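Tables, Tops and Other Flat Things

Posted December 23, 2020

Welcome to the gallery page! This is where I keep the wood stuff, mostly tabletops, because apparently that's what I look at when other people are looking at the view. I started it in June when I was hunting for a new table for the back room and had far too many opinions about grain for somebody who had never bought a decent piece of furniture in her life. The table got picked in the end (more on that further down), but I never stopped looking at tops, so the page lives on.

A few of you have asked what I'm after when I go on about grain. I like it pale and I like it busy. Dark wood is lovely in other people's houses, but my back room has one small window and it needs all the help it can get. And I'd take long curvy lines over straight ones any day. Straight grain looks like a ruled notebook to me. Curvy grain looks like somebody combed it.

I went back and forth for weeks between two tables, one from Povis and one from Gyamfi. The Povis one was cheaper and came with the legs already on. The Gyamfi one was 47 inches long, which was 2 inches more than I had room for, and I bought it anyway. You will not be surprised to hear that the bookcase had to move.
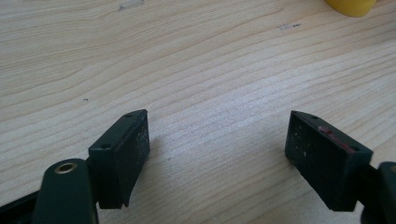

What finally settled it was the top. The Povis table was perfectly nice, but every time I walked past it in the store I kept right on walking. The other one made me stop and put my hand on it, and the man at the counter had clearly seen that happen before, as he came over with the order form without being asked. I told him I was only looking. He said sure, and left the form next to me.

So, on to how I look after wood like this, which is what most of the emails want to know.

Dusting. Dry cloth, soft, always along the grain and never across it. With wavy grain that means you end up following the bends, which takes longer and is weirdly relaxing. I do mine with the radio on.

Spills. Blot, don't rub! I use an old dish towel, folded up, and I press down and lift. Coffee is the one I worry about. Water I'm fairly calm about as long as I get to it before I've gone off and forgotten it.

Polish. I tried the Hundance paste first, the one in the flat tin, and it was fine but it left the room smelling like a shoe store for two days. Then I switched to Zustov, which is thinner and goes on with a rag, and that's what I've stuck with. Tiny amount, wait a bit, buff it off. If the rag drags, you've used too much. I did that the first time and spent a whole evening buffing, and my arm was not speaking to me the next morning.

Light. Move things around every so often! If you keep a bowl or a plant pot in the same spot, the wood around it changes color and the wood under it doesn't, and then you're stuck with that bowl in that spot forever. My old kitchen table had a perfect circle on it from a fruit bowl. I covered it with another fruit bowl.

Heat. Trivets, coasters, folded towels, whatever you've got. I have 11 coasters and there is never one within reach when I sit down, so I've started keeping a couple on the windowsill too.

Some of you also wanted to know how to tell a good top from a so-so one in a store. I'm no expert, but I crouch down until my eyes are almost level with it and look along the surface toward a window or a lamp. You see so much more that way - little dips, sanding marks, places where the finish went on thick. Then I walk to the other end and do it again from there, and the same top can look quite different. People stare a bit. Let them.

I also look for where the lines crowd together and where they open out. Two tops in the same wood from the same store can be completely different on that score, so if you're ordering online, ask if they'll send you a picture of the one you're getting. Gyamfi did this for me when I asked. Povis wrote back that all their tops were "similar in character," and I'm still not sure what I was supposed to do with that.

Next up is the hall bench, which I've been putting off since the summer. It needs sanding, it needs a new slat, and it has 13 coats of somebody's old varnish on it (okay, I haven't counted, but it feels like it). I've cleared a corner of the garage and bought the sandpaper, so I've got no excuses left except the cold.

If you have a tabletop you're fond of, write and tell me about it! I'm always happy to hear what you're using on it, especially if you've found a polish that doesn't smell of anything. And if you know how to get candle wax out of a seam between two boards, please write today.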